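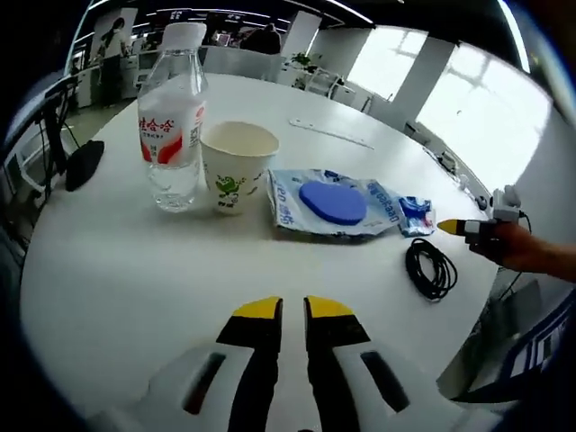
Ticket 3334: Left and right gripper recordings out of step on table-clearing task

Status: Open, workaround in place
Raised by: Yurani Ayala, Fleltstead
Assigned to: Lionel Fairclough
Project: Grellow
Opened: September 2022

Problem as reported

We are recording the table-clearing task with the two hand-held grippers. The operator works at the round white table with a bottle, a paper cup, a plastic bag, a blue foam pad and a small blue-and-white packet. On playback the right gripper closes late compared with the left. It is worst on the packet. In the right-hand track the fingers are still open when the left-hand camera has the packet already off the table.

Episodes recorded before lunch look fine. Everything after the restart is out. The policy trained on the later batch reaches for the packet and shuts on air.

Log

Lionel Fairclough
Can you send three of the bad episodes, raw, before the merge script has touched them? Also the firmware version on each handle. It prints when you plug in.

Yurani Ayala
Uploaded to the Sampaio share, folder "late right". Both handles report the same version. Jhosep swapped the USB cable on the right one and it made no difference.

Lionel Fairclough
Had a look. The images are fine on both sides and no frames are missing. The finger-width values on the right are stamped late by a fixed amount, about 34 frames in the worst episode. It doesn't grow during the episode, so I don't think it is clock drift. Looks like the two streams are not starting together.

Did anyone change the order the handles are started in?

Jhosep Taipe
Yes, that was me. After the restart I started the left one first as it was already on the table. Before that we always did the right one first. I didn't know it mattered.

Lionel Fairclough
It shouldn't, but the recorder takes its zero from whichever handle connects first and the second one only joins when its buffer is full. Right first hides it because the right buffer is shorter. I'll fix that properly in the recorder.

For now:
1. Close the recorder and unplug both handles.
2. Plug in the right handle and wait for the steady light.
3. Plug in the left.
4. Open and close both grippers together five times before touching any object.
5. Check the two width plots. The peaks should line up. If they don't, go back to step 1.

Yurani Ayala
Did that and recorded 33 new episodes. Peaks line up in all of them. Jhosep did the bag and foam pad ones, I did the rest.

Can the old batch be saved?

Lionel Fairclough
Probably. If there is a clear open and close near the start I can shift the right-hand widths to match. Please don't delete anything. Episodes where the operator went straight for an object will be harder – I would leave those out of training.

Latrice Haddad
Brirville are on the same recorder build. Socorro Inga is checking which handle they start first. I have asked her to add the five squeezes to their start routine either way.

Lionel Fairclough
Recorder fix is planned for the October build. Keeping this open until then.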